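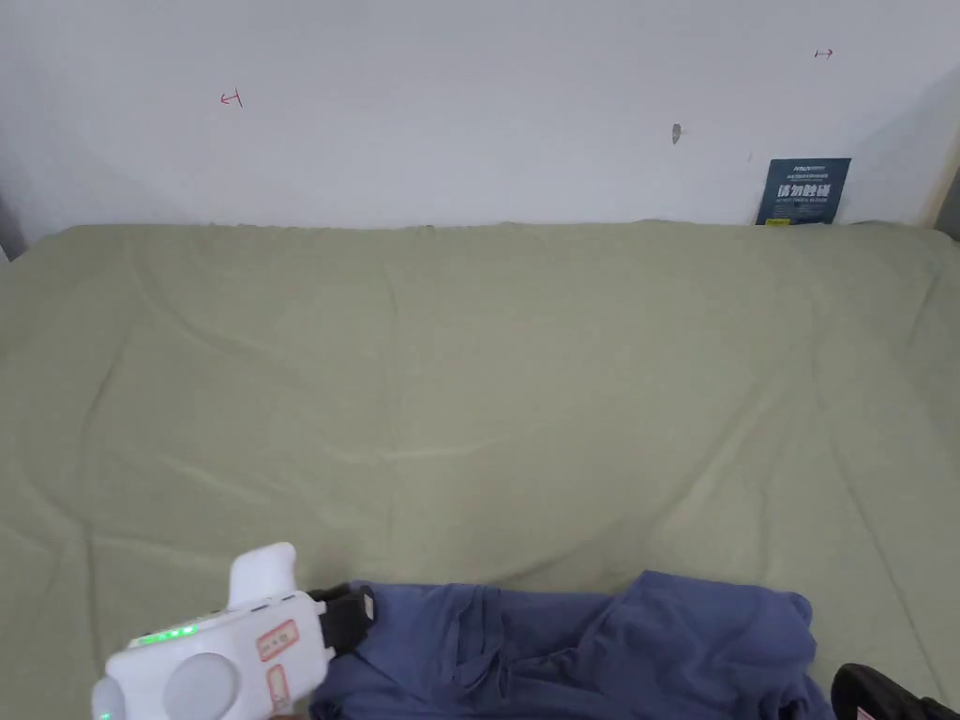 I started selling the Brendeck fitted sheet after years of wrestling with ones that pinged off the corners at three in the morning. It's cotton, 400 thread count, and it's deep enough for a mattress with a topper on. The pale sage green is the one I'd pick for a room with plain white walls, and I don't iron mine – a few soft creases suit it, I think!

Brendeck fitted sheet, double
Colours: sage, oat, slate
Wash at 40, tumble dry low
Item no. 652

The elastic goes all the way round. I had the first batch made with it only at the corners and sent the lot back in January (sorry again to everyone who waited). King size is on its way, and the matching pillowcases are sold separately.

Not sure about the colour? Drop me a line and I'll post you a swatch – no charge.

Hadiza Olaniyan, Ullholm Bedding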